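6. Setting Up the Tabletop Evaluation

Section 5 left you with a trained policy and a certain amount of optimism. Section 6 deals with the optimism. It covers the table, the objects, the scoring and the short list of things that will quietly wreck your numbers if you let them.

Everything below assumes the two-arm Hasullow station with the head camera on. If you are running a single arm, skip to Section 8, which is shorter and sadder.

6.1 Before you start

You will need:
A checkpoint from Section 5, exported with the Prastus tool
The Tanguy logger, running and able to see both arms
The kitchen object set
A clear hour, by which we mean two

Turn off any overhead light you did not have on during training. The policy learned your kitchen at one particular brightness and has strong feelings about it.

CAUTION: Keep hands, sleeves and lanyards out of reach of the arms whenever the motors are live. The stop button goes within reach of whoever is watching the arms. A stop button across the room is a decoration.

6.2 Laying out the table

1. Home both arms and wait for the logger to report ready on each side.

2. Place the fixed items: the toaster oven, the cabinet and the mug tree. Use the saved overlay in Tanguy and nudge each item until the edges line up. Close is fine. Perfect takes all afternoon and made no difference that we could measure.

3. Hang the mugs by their handles.

4. Set out the loose items for the trial you are running. The layout file picks their positions. Do not improve on them. Everyone who sets up a table has a natural sense of where a plate ought to go, and the policy will do very nicely on plates that are where they ought to be. We would like to know about the others.

5. Route the arm cables so that they have slack through the full reach. Run the sweep command once at low speed and watch for snags.

6. Take a reference shot from the head camera and compare it with the one in your layout folder.

Note: The plate trial is the one people get wrong. The trial begins with the plate flat on the table, and the first thing to check once the policy is running is whether the fingers go to the rim or wander toward the middle. The middle of a plate offers very little to hold.
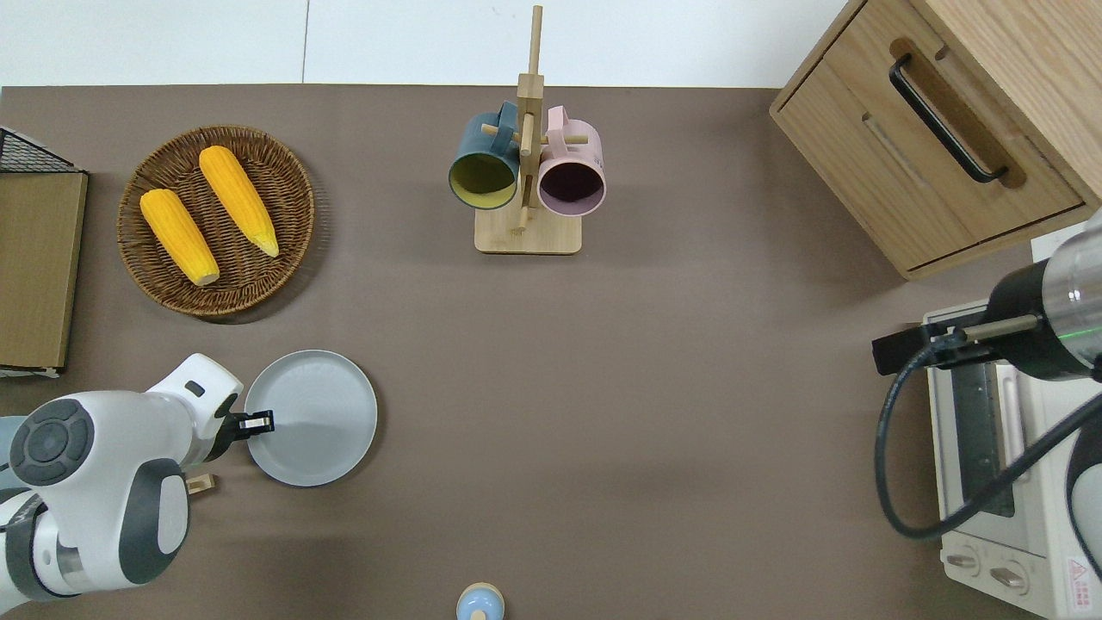
Figure 6-1. Plate trial, head camera view. The left gripper is at the rim of the plate.

Your own view should show both arms at least in part. If one is missing completely, the camera has tilted, and you should go back to Section 3 before wasting any trials. Objects near the borders of the view may be partly hidden. The training data had the same problem, so leave them alone.

6.3 Running the trials

The method we are testing is simple to state. The baseline policy picks a grasp and commits to it. The Grekau variant looks again just before the fingers close, and may change its mind once. It may not change its mind twice. We tried allowing that, and the arm spent its trials hovering over a mug like a guest choosing a pastry.

7. Load the baseline checkpoint and start the first block. Each trial has a limit of 60 seconds.

8. When a trial ends, score it right away using the rules in 6.4. Memory is kind to robots.

9. Reset the loose items from the layout file and start the next trial. The logger will not let you skip the reset. It used to.

10. When the block is done, load the Grekau checkpoint and repeat the same layouts in the same order.

A full run is 400 trials, split evenly between the two checkpoints. You can pause between trials as often as you like, but finish a block under the same lighting you started it in. If the sun comes around the building in the middle, draw the blinds or come back tomorrow.

CAUTION: Never reach in to rescue an object during a trial. Press stop first, mark the trial as void, then rescue. Corn bounces less than you would think. Mugs do not bounce at all.

6.4 Scoring

Success: the object ends in the target area, upright if it has an upright, and the gripper has let go.

Partial: the object was lifted clear of the table but did not end in the target area.

Failure: anything else, including pushing the object to the target without lifting it. Yes, it got there. It still counts as a failure.

Void: a person, a cable or a power cut took part.

Note: If you find yourself writing a long comment to explain why a trial was really a success, score it as a failure and keep the comment. Some of them are very good.

6.5 What to expect

On our station the baseline succeeded in 127 of its 200 trials. The Grekau variant did better, and most of the gain came from flat and thin objects, where a first guess is often off by a finger's width. On mugs the two were close enough that we would not bet lunch on the difference.

If your baseline comes out far above ours, check that the layout file is loading. The usual cause is a table where every trial is the first one.

Save the run folder before closing Tanguy. It asks once, politely, and takes silence as a no. Exporting to Prastus is covered in Section 7.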